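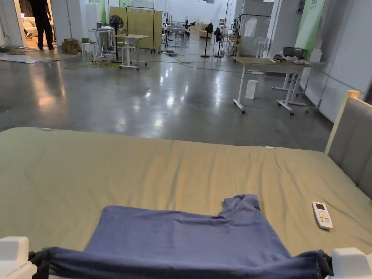
Pre-run safety check, folding project, bed station

Club: Trurnilcombe student robotics
Filled in by: Glória Barros
With: Kwesi Zakaria (gripper), Tudur Harries (logging)
Time: 3:20 pm
Room: 1010

12 shares | 3 comments

1. Floor and cables
Black and yellow cables across the floor between the furniture. Not taped. FAIL until covered. Tudur to get the rubber covers from the Clirkolden box, do the walking route first.

2. Fans
Check bases stable, cords out of the walkway. Pedestal fan out in the middle of the floor, move it back toward the desks if we get more people in. OK for now.

3. Bed and sheet
Fitted sheet on, a few soft folds. Pull it flat again before each set. Keep loose stuff off. AC remote is on the sheet next to the shirt, goes back on the wall hook. Small light blue thing at the left edge too, whoever owns it take it please.

4. Gripper
Both fingers on the bottom hem, blue shirt, one at each corner. Hem taut. Look at where the black mounting parts sit in the cloth, fabric musn't get into the joint. Kwesi checked the screws, 2 were loose, tightened. Fingertips wiped. OK.

5. Hands
No fingers between the gripper fingers when its live. Say "closing" out loud. Hair tied, no lanyards, sleeves pushed up.

6. Doorway
Keep it clear. Person standing in it at check time, fine for a minute but not during a run. Mat flat, edges down. Boxes near there go against the wall, stool too.

7. Clothing racks
Wheels or feet, whichever, give each one a push. Must not roll or tip. Empty hangers all facing in. OK.

8. Desks on casters
Lock the casters. Laptop closed when no one is logging. Not done yet, Tudur.

9. Stop procedure
Everyone said it back to me. Let go, step back, call it. Max 20 min per person then swap.

Result: hold. Start after 1, 3 and 8 are fixed.

Comments (3)

Chi-keung Kwok
Can we add battery check between 4 and 5? Jasitell pack got warm in April and we only saw it at the end. Also 20 min is long for the first years, I would do less.

Glória Barros
Adding it. Leave 20 for now, swap sooner if your wrist hurts, just tell whoever is logging.

Rasmus Venckus
Covers are not in the Clirkolden box, try the Pinheiro shelf, bottom left. Sign off needs my initals before you start, I'm in at 4.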